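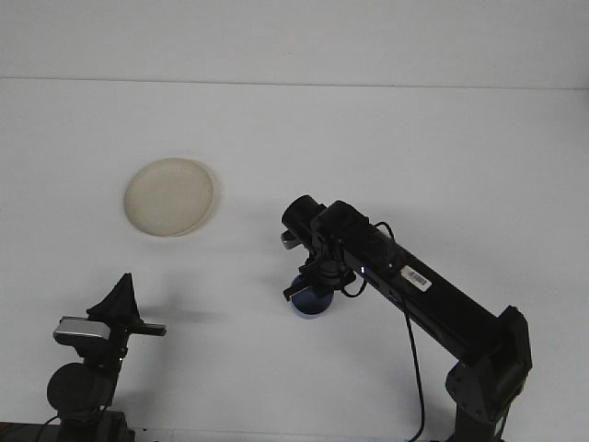 The Estmont plate and small cup on a white table.

Estmont Cup and Plate Set, reviewed by Larysa Skoryk
2 May 2026

I don't trust tableware that is sold on how calm it will make my breakfast. Estmont's page for this set talks a lot about slow mornings and very little about what happens when you put it through the dishwasher, so I bought one with my own money in December and used it every day until the color names stopped annoying me. The plate is "Oat." It's beige.

The plate is the better half. It's shallow, with a rim that is only slightly raised, and toast or a sandwich sits on it fine. Anything with sauce is another matter. I tried it with beans and had to carry it to the table like a tray of paint. Estmont calls it an all-day plate, which I'd say is true if your day is mostly crackers.

Mine has been through 102 dishwasher cycles (yes, I kept a tally on the fridge) and the color has held up. There are 3 small knife marks near the middle that you notice if you tilt it under a lamp. The Priradura plate I had before this one looked worse a lot sooner, so fair enough. 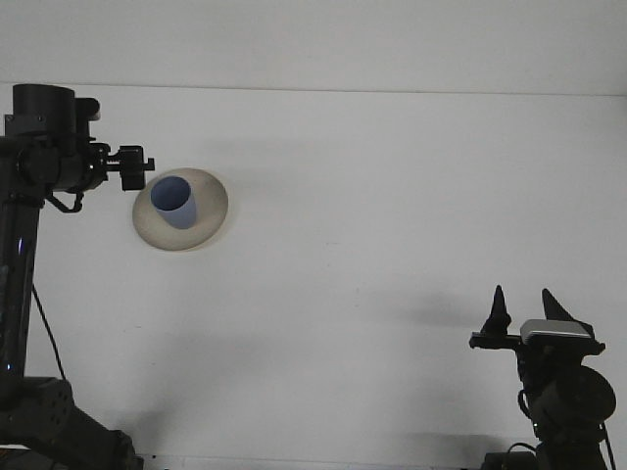
The cup I'm less sold on. It has straight enough sides with a bit of a taper toward the base, and it stands on the plate without trouble, but there's no ring or dip to hold it in place. Carry the two together with coffee in the cup and it slides. My sister-in-law Joana Quintela has the same set and says hers never moves. She drinks her coffee sitting next to the machine.

There's also no handle, and the wall gets too hot to hold for the first few minutes. For juice or water it's fine. The light blue is nicer than I expected, and tea hasn't stained the inside so far.

I paid 9 dollars more than the Kan set would have cost me at the store in Wilbridge, and I can't point to where the extra money went. I'd buy the plate again on its own if they sold it that way. They don't, and when I wrote to ask, I got a discount code for a second set.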